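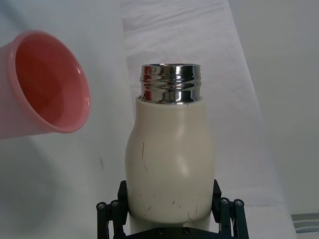
The cream bottle, cap off, and the pink cup tipped toward it.

Blog > Kitchen > Cups and bottles

The bottle and the cup, an update

Quick one, I have to be out the door by 3 and the laundry is still going.

A few of you asked what happened with the great cupboard clear-out. Still happening. Slowly. The mugs are done, the glasses are done, the shelf over the kettle is a disgrace and I'm not discussing it. What's left is the stuff we really use every day and that's the hard part, you can't just box it up and see if anyone complains.

So. The cream bottle stays. I've gone back and forth on this one for months. It's an awkward shape, sort of like an old milk bottle, round in the middle and then it goes in to a narrow neck, and it takes up more room than a straight one would. But I like how it looks. Matte, off-white, goes with everything. I got it at Flallberg the week we moved to Drenddale and it's been to work and back more times than I have (feels like it anyway).

The neck is the annoying bit. Shiny metal, screw threads all the way around, and the threads hold on to everything. Tea especially. If you rinse it and put the cap straight back on you get that smell. You know the smell. What I do now:

Cap off as soon as it comes home. Not later, not after dinner.

Hot water and a spoon of baking soda, leave it till you remember it.

Old toothbrush around the threads – the soft kind, I went at a saucepan lid with a hard one once and it left marks.

Rinse, then rinse again. Stand it upright with no cap overnight.

That's it. I did buy the special tablets from Lombardi and they were fine but baking soda is cheaper and I always have it in. The long brush is useful too if your hand won't go down the neck, mine won't get anywhere near.

Oh and the cap. Take the ring out of the cap!! I went a whole year without knowing mine came out. Won't describe what was behind it.

Now the pink cup. I know, I know. It's a plastic cup. It was in the "go" box twice and twice I fished it out agian. It's light, it doesn't break when it gets dropped on the kitchen floor, and it's a nice color, kind of see-through salmon at the sides and a deeper pink when you look down into it. It has no business being my favorite. It's the one I reach for when I want a drink of water and can't be bothered getting ice out. Also good for measuring rice, though I couldn't tell you how much it holds, I just know two of those is dinner.
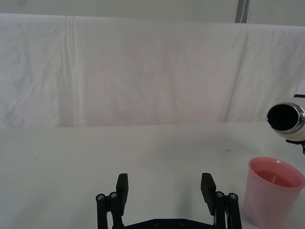

Where they live now

This took me longer than the cleaning, which is silly. The bottle used to live by the sink and the cup lived wherever someone left it. Now they both go on the low shelf next to the bread, bottle at the back, cup in front upside down. Not stacked inside anything. Plastic cups stacked damp get stuck and then you're standing there running one under the hot tap and swearing.

I wanted a rack. Looked at racks for most of a Sunday. The one I liked was from the Brolorstead place and it was nice but too deep, it would of hung over the edge, so no rack. A folded dish towel does the same job and I can wash it.

Next up is the shelf over the kettle. I'm giving myself until November. If I haven't posted about it by then somebody please ask.

Laundry's beeping, going.

Recent posts
Mugs: which ones went and which ones I regret
How I get tea stains off a spoon
Drenddale yard sale, what I came home with
Too many lids
Bread box or no bread box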